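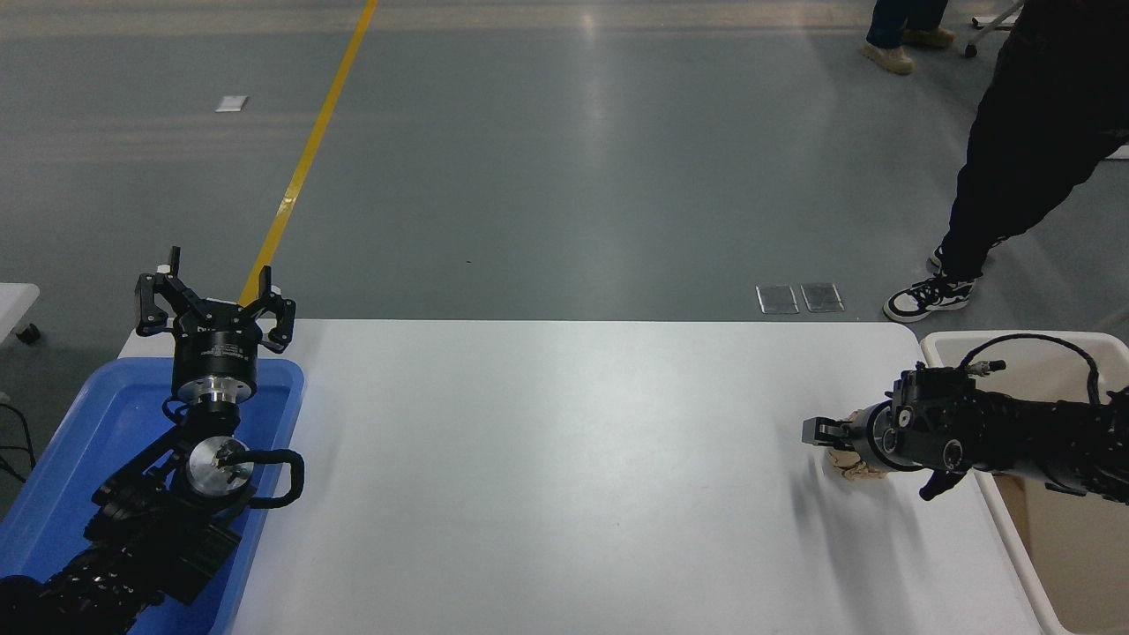 Two arms at one table, a three-jaw gripper on the left, two parallel fingers on the right. Yellow floor line at the back, people on foot behind the table.

Floor Rules, Looked At Twice
Posted 1/14/22 by Nazanin Pakzad

Prerkholm's shared-space guide for robot cells came out in October. It has 182 rules, and Pirmin Zürcher at Wallner tells me his crew was given 30 minutes to read them. I have my doubts that anyone got past the section on signage. This gallery goes with my notes on the guide.

On the yellow line: rule 2 says floor marking "defines the safe area." Paint defines where the paint is. I'd like to know what an arm is supposed to do when a shoe crosses it, and the guide never says.

On cables: they must be "managed." One loops out from the left arm over the rim of the blue tray, and another arcs above the right arm. Managed? Miroslava Vávra would pass both. I'd want a snag test first, and the guide doesn't ask for one.

On grippers: both kinds get the same paragraph. Three open jaws pointing up and two short fingers pointing sideways are different ways to pinch a hand, and I don't see how one paragraph covers them.

Comments on the guide go to Iraklis Theodorakopoulos at Prerkholm. He has mine.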